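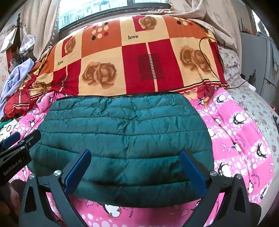
One of the owners at Gulton told me straight out that a jockey's hands matter more than her legs, and that I'd picked the wrong thing to measure. Fair enough! I'd already spent most of January on leg strength by then, so my project got a bit of a rethink.

What I ended up asking was whether apprentice riders who do balance training off the horse keep a steadier rein in trackwork. I had 16 apprentices, split evenly between the stables at Gulton and Trenent. The Gulton lot did wobble board sessions for 8 weeks and the Trenent lot just carried on as normal (with some grumbling about missing out).

For the rein readings I used a Wukadent strain sensor, borrowed from the sport science lab. It clips in near the bit and it's fiddly - I lost two mornings of data to a flat battery before I learnt to charge it overnight. Every rider did the same stretch of the Haque training track at a steady canter, all on quiet older geldings.

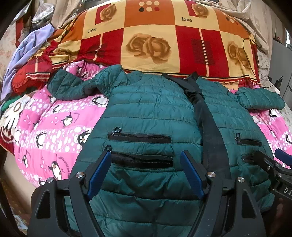
By the end I had 80 usable readings. The Gulton riders were steadier in their last fortnight than in their first, and the Trenent riders hardly changed. I was pretty chuffed with that, but the Gulton horses were also getting fitter over the same weeks, and I didn't have a way of separating the two. My supervisor has put a big red circle around that paragraph in my draft.

If I did it again I'd swap the groups over halfway through, and I'd ask the riders how their hands felt after each session. A couple of them had plenty to say about sore forearms and I didn't write any of it down.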